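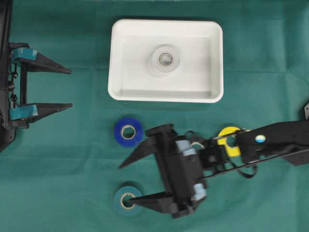 One of our Sunday customers put it this way: you go in for a single box and come out knowing how to pack the whole house. We hear versions of that fairly often, and it describes the shop well enough.

Risten is a packing and moving supplies business with 2 shops, one in Tradura and one in Mkhize. We started 30 years ago selling second-hand tea chests from a shed behind the servo. The tea chests are long gone, but we still buy back clean cartons and sell them at half price. 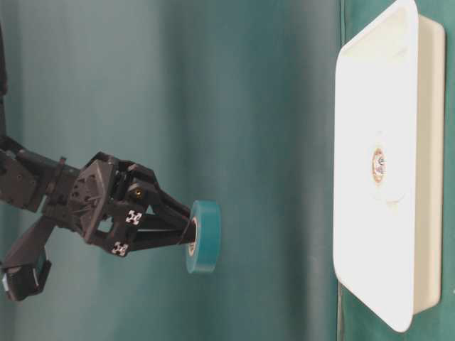 Most of our trade is households moving within the district. The rest is small businesses posting orders, plus the schools at the end of term. We carry cartons in four sizes, butcher's paper, blankets, trolleys for hire and tape by the roll or the box. Orders over $100 are delivered free as far as Clonel — further out, ring us and we'll give you a price.

We don't do removals ourselves. Both shops keep a list of local removalists, and we take no commission from any of them.
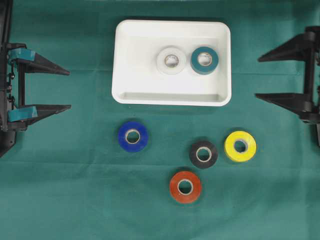 Two rolls of tape in a white tray.

The Tradura shop is open every day until 4 pm. Mkhize is closed on Sunday. Parking at Mkhize is off the back lane, and the roller door is the easiest way in if you're returning cartons.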